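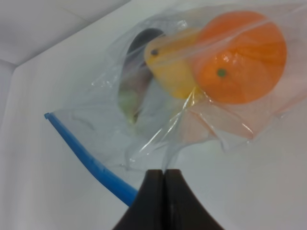

Drellgate, October

The Solheim cell is a one-arm bagging station, and I've looked after it long enough to have opinions! It works on zipper bags of produce, the clear kind with a blue strip, on a plain white table. Setup is mostly fingers. I wipe both tips, close them and check the gap, then have the arm pinch a bag near the zipper 8 times before I trust it (the film is slippery stuff). The wrist cable needs slack, or it tugs at the joint. I swap the finger pads after 450 hours.
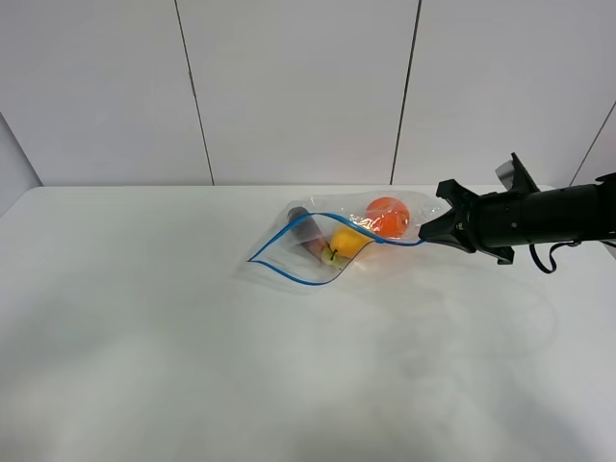
Ivar wrote in to say that 450 is too generous, and that his own pads went shiny well before then. Fair enough – check yours every 100 hours and change them when the grip starts to slide.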